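Sorting and Storing Little Wooden-Toy-Style Blocks (and Looking After the Board They Live On) 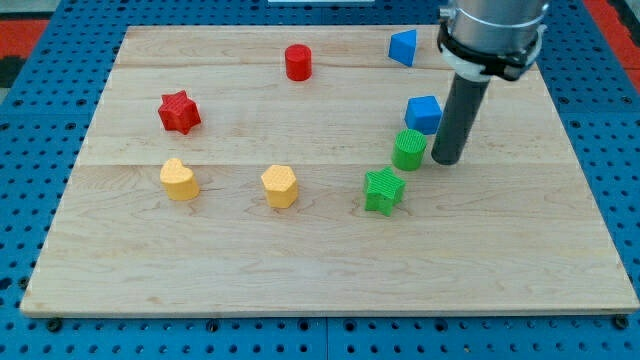
Red, yellow, blue and green shapes out on the maple board.

If you have small shape blocks in your house, you already know where they end up. Under the couch, in the bottom of the diaper bag, inside a boot. I've been keeping (and losing, and finding) these things for years now, first with my own kids and now with whoever comes over, and I've picked up a few habits that save me a lot of crawling around on the floor.

Give them a board

My biggest tip, and the one I repeat to everybody! Blocks that come out onto a board go back from a board. I like a light maple one made of joined planks, because colors show up so well against pale wood and you can spot a missing piece from across the room. A dark tray hides the blue ones completely. Mine doesn't have to be a fancy rectangle either, a board that's wider at the front and narrower at the back is really nice to reach across.

Spread the pieces out with some space between them. A loose curve works better than a straight row for small hands, and nothing gets knocked over when somebody grabs for the star. (It is always the star.)

Sort by color first, shape second

I used to sort by shape and it drove me nuts, cylinders here, stars there, and then a heart with nowhere to go. Color is so much quicker. Reds in one bag, yellows in the next, and so on. I use the little drawstring bags from Marras, which wash well, but a clean sock does the job too. Write the shapes on a tag and tie it to the string, so whoever packs up knows what belongs inside. My red tag says "cylinder, star" and my yellow one says "heart, hexagon" and that's the whole system.

Cleaning the textured ones

Smooth blocks are easy, a damp cloth and done. The ones with a crosshatch or ribs on top are the trouble, since jam gets down in the grooves and stays there. What works for me:

Use an old soft toothbrush, barely damp, with one drop of dish soap.
Brush along the lines of the pattern and then across them.
Wipe with a clean wet cloth, then a dry one.
Stand them upright on a towel for 44 minutes. I know that's a silly number, it's how long my dryer runs, so when it buzzes I put the blocks away.

Please don't soak anything if you aren't sure what it's made of. I put a whole set in the sink once and the paint came off two of them in little curls. Stars are the worst to clean, by the way, on account of the inside corners. Wrap the cloth around a chopstick for those.

Oiling the board

Maple gets thirsty, especially in February when the heat's been on for months and the seams start to feel dry under your finger. I rub in food-safe mineral oil with an old T-shirt, going with the planks, leave it overnight, and buff off whatever is left in the morning. Do the underside as well or the board can cup on you. I skipped the underside one year and it rocked on the table until summer.

If you already have sticky spots, go over them with fine sandpaper on a flat block before you oil. Three light passes is plenty!

Where I keep everything

My neighbor Ehsan Hassanpour put up blue pegboard over his workbench and I copied him shamelessly. The bags hang from hooks, and the board leans on the shelf underneath. If you're putting up your own, leave a gap behind the panel so the hooks have room to go in, and use a proper washer under each bolt head. Mine has 11 hooks on it and every one of them is full, so buy extra.

For travel I use a flat lunch box with a dish towel folded in the bottom to stop the rattling. Tall pieces go in lying down, triangles fill in the corners, and the hearts go on top.

One last thing on lost pieces. Keep a jar by the back door for strays and empty it when you take the trash out. I found a green star in mine this morning, plus two buttons and a key I can't place.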